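About Grurstead

We are a small company that tests whether machines can do chores. The short version of our findings so far is: a few, slowly, and please clear the hallway first.

Grurstead was started by Stanisława Stępień, who ran the packing floor at Bakden and had sat through one sales pitch too many. Every pitch had a video, and every video had been sped up. She wanted to know what happened at normal speed. Ama Kyei joined in January to run the simulation side, and Kerttu Pitkänen keeps the household list, which now stands at 15 chores. Folding a fitted sheet is on it. We don't talk about the sheet.

We use cookies to remember your settings. Accept | Manage

Most of our work begins on a computer, where breakage is free. 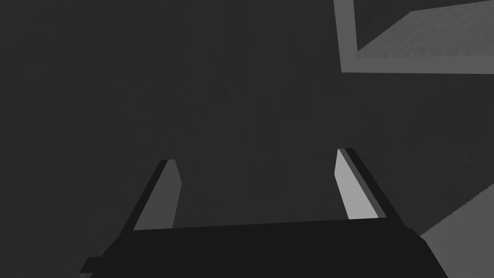
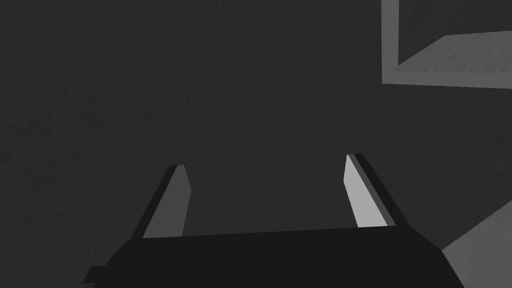

Putting things away is the chore our customers ask for most, at home and on the shop floor, and it's a good deal harder than it sounds. A person does it while thinking about lunch. A machine has to find the thing, close on it, lift it, get it over the edge of something and let go at the right moment. A rimmed box like the one in the upper right corner of both pictures gives the arm plenty to get wrong, and an open gripper with nothing in it is where every attempt has to start. We usually run a task 4000 times in simulation before we let a real arm try it, and then roughly 2000 times more after the real arm has embarrassed us.

We don't build robots and we don't sell them. Shops and care homes send us a chore, we test it, and they get a plain report with the failures left in. If the answer is "hire someone," we write that down and send the bill anyway.

Ask for Kerttu if you have a chore in mind. She has opinions about dishwashers.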